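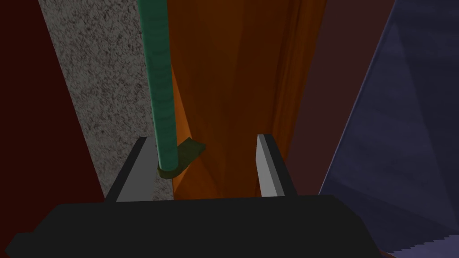

Ground rules for wrist-view episodes in sim: what do you all enforce?

Tirker shared tasks > Standards and good practice

benchwarmer_ohio
Morning everybody, and thanks in advance for putting up with a long post. I'm tidying up our house rules for simulated manipulation before the April freeze, and I'd love to hear how other groups handle the approach phase. We have 1,894 episodes in the Calimlim set and I've been going through them by hand (with a lot of coffee). The one up top is pretty typical for us: fingers spread wide, nothing between them yet, the green rod running down right beside the left finger with that little olive bracket near its bottom end.

My draft rule says the target has to sit inside the middle half of the finger gap before the arm is allowed to move in. By that rule this one gets thrown out, and I feel a bit bad about it!

mossy_gantry
Please don't throw it out. I know centering looks nice, but if every approach in the set is perfectly lined up, your policy never learns what to do when it's off to one side. We had a centering rule at Zoltent for one release and dropped it in the next. Now we only ask for clearance, and we tag the off-center ones so people can filter if they like.

pell_mell
I'm going to disagree, in a friendly way. The rod is nearly touching the inner edge of that finger. In sim you may well get away with it, but our checklist is shared with the folks on the hardware side in Galonville, and they would be on me in a minute. We keep a minimum gap of 2 finger thicknesses on approach and anything tighter goes in a separate folder.

mossy_gantry
Separate folder is fine by me! It's the deleting I can't stand. Also, are you judging "nearly touching" from the wrist view alone? Depth is hard to read from there. Check the contact log before you call it.

pell_mell
Fair, and yes, our rule says contact log first and picture second. I should have said so.

benchwarmer_ohio
Oh, that's helpful. We do log contacts, I just hadn't made it part of the review. What about textures? Ours are randomized, so you get orange wood grain next to speckled gray next to plain maroon, and one reviewer wants any loud combination taken out.

tin_lunchbox
Leave the colors alone, I'd say. Our only appearance rule is that a person can tell the target from what's behind it, and green on orange passes that easily. Write the texture seed into the episode header, though. I had to rebuild 446 headers last year and I would not wish it on anyone.

benchwarmer_ohio
Okay, revised draft: clearance checked in the contact log, off-center approaches tagged and kept, seed in the header. I've redone 1,802 of them against the new wording as of this afternoon.

pell_mell
Much better. I'd still like a number for the clearance.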